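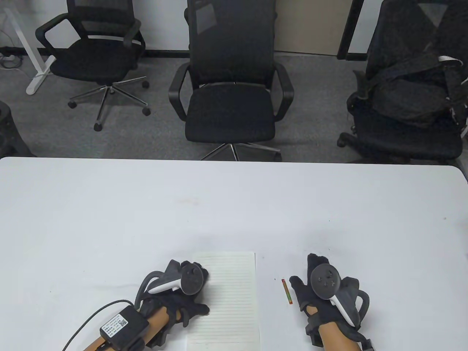 The big white table, with my notepad and pencil on it

White table in our writing room – how do I stop the glare and the shadows on my paper?

Shinji Fukuda
Posted 5th January, 1,463 views

Hello all! I help run a handwriting and sketching evening in Tillarville and we have just been given the use of a lovely room with a huge white table in it. I'm so pleased with it. For years we squeezed round a folding thing that wobbled whenever anyone rubbed out a line, and now there is space to spread your elbows, proper office chairs on wheels, carpet underfoot so the room stays quiet, and rounded corners on the table so you don't catch your hip going past (I always did with the old one).

The trouble is the white. I write with a notepad straight on the tabletop, a lined one in a creamy colour, using a stubby striped pencil I'm far too fond of, and by the end of an evening my eyes are tired. When the lights are on, bits of the table glare and other bits go grey because I'm leaning over them. Faint pencil lines simply vanish in the grey parts.

I've tried turning the pad on a slant, which helped for a bit until I slid down in my chair and was back where I started.

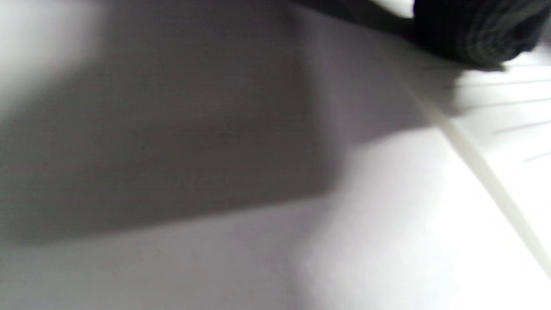 I also tried moving round to the other side, and all that did was swap which hand was making the shadow. I don't want to cover the whole table up, as it's a joy to work on and so easy to wipe. I can't change the ceiling lights either. Is there something simple I could put under the pad? And would a little lamp make it better or worse?

One more thing while I'm here – there's a small dark speck near one corner of the table and I'd like to get it off without spoiling the surface. Any ideas very welcome!

PencilCaseKate

Oh, I love this sort of problem! I do a lot of lettering at a white kitchen table and went through exactly the same thing.

Get yourself a big sheet of mid-grey or dull green card, bigger than your pad by a good hand's width all the way round, and work on top of that. It makes a huge difference, because your eyes stop jumping between the paper and a great bright field next to it. Sugar paper does the job too and costs next to nothing, though it goes tatty at the edges after a few weeks. I've had my present piece of card since August and it's only just starting to curl. You can roll it up and take it home, so the table stays as it is.

For the shadow, yes to a lamp, but put it on the opposite side from your writing hand and a little in front of you. If you're right-handed it goes on the left. Keep it low enough that you can't see the bulb from where you sit, and point it at the paper and away from your face. A clip-on one is no good on a thick tabletop, so have a look underneath before you buy. Mine has a weighted foot and I can shove it about as I please.

If there are several of you round the table, sit the left-handers together at one end. Then the lamps can be shared and people aren't lighting up their neighbour's eyes. We did that at our group with two lamps between four of us and it worked a treat!

Also, try a softer pencil. A 2B on cream paper shows up so much better than an HB, and you press less hard, so your hand lasts longer. I got through roughly 15 of them last year and enjoyed every one.

inkyfingers300

lamp on the left. 2B pencil is a good shout

have you checked your chair height though? if it's an office chair it may well go down with you on it and then you're hunched over the page blocking your own light. mine was far too low and I never noticed until someone else used it

Mostly Margins

Agree with Kate about the card. I'd add a thin pad of scrap paper between the card and the sheet you're writing on, if you work on loose sheets, as it gives the pencil something to bite into. With a full notepad you won't need it until you're down to the last few pages.

About the speck: start with a damp cloth and a drop of washing-up liquid, and leave the cloth sitting on it for three minutes before you rub. If it's pencil, an ordinary white eraser will often lift it off a smooth table with no fuss at all. Please don't go at it with a scouring pad or cream cleaner. I dulled a patch on a desk that way and it then showed up every single time the light came in from the side, far more than the mark had.

Shinji Fukuda

Thank you all, this is brilliant! Off to buy green card. I've looked and the chairs do have room to go up, so I'll try that first, and I'm bringing an eraser for the speck.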